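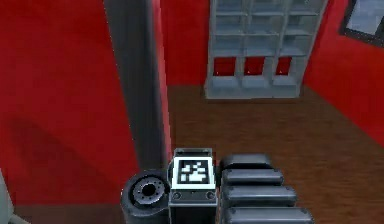

Average true range

Average true range, or ATR for short, is a number that tells you how much a market tends to move in a given stretch of time. It says nothing about direction. A stock that drops like a stone and a stock that climbs like a rocket can have exactly the same ATR, and I find that new traders (me included, years ago) need a while to get comfortable with an indicator that has no opinion on whether to buy or sell.

I look after the trading entries here and this one gets more mail than any of the others, so I've let it grow a bit longer than the rest!

What a true range is

An ordinary range is the high of the day minus the low of the day. That works fine as long as the market opens close to where it last closed, but plenty of markets don't. Say a stock closes at 66 and opens the next morning at 70, then trades between 69 and 71 all day. The plain range is two points, yet anybody who held the stock overnight lived through a move of five points from close to high. The true range catches that.

To get it, you work out three figures and keep the largest:

Today's high minus today's low
The distance between today's high and yesterday's close
The distance between today's low and yesterday's close

Minus signs are dropped, so the answer is never below zero. In our little example the three figures are 2, 5 and 3, and the true range for the day is 5.

From true range to average

One day's true range bounces all over the place, so we smooth it. The usual setting is 14 periods, and those can be days, weeks, hours or five-minute bars, whatever your chart shows. The first value is a simple average of 14 true ranges. After that, each new value takes the previous ATR, multiplies it by 13, adds the newest true range and divides the whole thing by 14. This style of smoothing has a long memory: a wild day never quite drops out of the figure, it just fades a little more with each bar.

Some charting programs use a simple moving average all the way through, and others use an exponential one. That's why two screens can show you slightly different numbers for the same market. I once spent most of an evening convinced my data feed was broken when all I had was two programs set up differently. Check the settings page first.

Reading the number

ATR is given in the same units as the price. If you trade shares in dollars, it's in dollars, and if you trade currency pairs, people usually turn it into pips. So you can't put two markets side by side and compare them straight off. Take two made-up tickers that I use in all my worksheets, Gudeck and Werau. Gudeck trades at 3000 with an ATR of 66. Werau trades at 50 with an ATR of 4. Gudeck has the far bigger ATR, but divide each one by its price and you get 2.2 percent for Gudeck and 8 percent for Werau. Werau is the jumpy one by a long way.

That percentage version goes by the name of normalized ATR, and if you scan long lists of stocks it's the one you want.
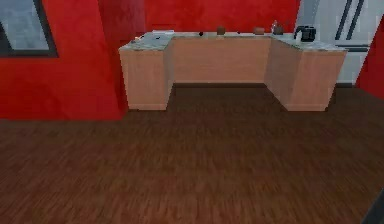

Where traders put it to work

Stops are the big one. A fixed stop of, say, two dollars may be miles away in a sleepy market and right in the middle of the noise in a busy one. With ATR you set the stop at a multiple, often two or three times the current value, and the distance stretches and shrinks with the market. For Gudeck above, a stop of two ATRs under an entry at 3000 would sit at 2868. I lean toward the wider end for trades I plan to hold for weeks, and I still get knocked out more often than I'd like.

Position size comes next. Decide how much money you're willing to lose on the trade, divide it by the stop distance, and the answer is how many shares to buy. If the risk is $660 and the stop is 132 points away, that's five shares. When the market gets rougher the ATR goes up and the same sum hands you a smaller position, before you've had a chance to talk yourself into anything silly. Keep in mind that a stop order can fill at a worse price than the one you picked, mostly on gaps, so the real loss may come out bigger than planned.

Trailing exits use the same idea. The stop hangs a few ATRs below the highest price since you got in and only ever moves up (flip it over for short trades). There's a separate entry here on trailing stops, with the variations.

Breakout filters are less common, but I like them. You ask that a bar close beyond a level by some fraction of ATR before you take the signal. It keeps you out of some of the little pokes that go nowhere, and you pay for it with a later entry on the good ones.

Weak spots

ATR looks backward. It can be very low the afternoon before an earnings report and tell you nothing at all about the jump next morning. It also rises after the excitement has started, so a stop based on it may be too tight on the first big day and too loose a couple of weeks later.

A low reading isn't a safe reading, either. Quiet spells do tend to give way to lively ones sooner or later, but the indicator can't tell you when, or which way.

On intraday charts, watch the first bars of the session. The overnight gap goes into the true range of the opening bar and can puff up the ATR until well into the morning. Some traders start the calculation fresh each day and others leave the gap out. I leave it in and simply don't trust the figure before 11 a.m.

Choosing the period

A short setting, such as 7, reacts fast and jerks around. A long one, such as 50, gives a calm line that takes its time noticing anything. I've tried most settings in between and keep drifting back to 14 on daily charts. If you change it, change your multiples along with it and test the two together, over quiet years as well as rough ones.

See also: true range, trailing stop, position sizing, historical volatility, Bollinger Bands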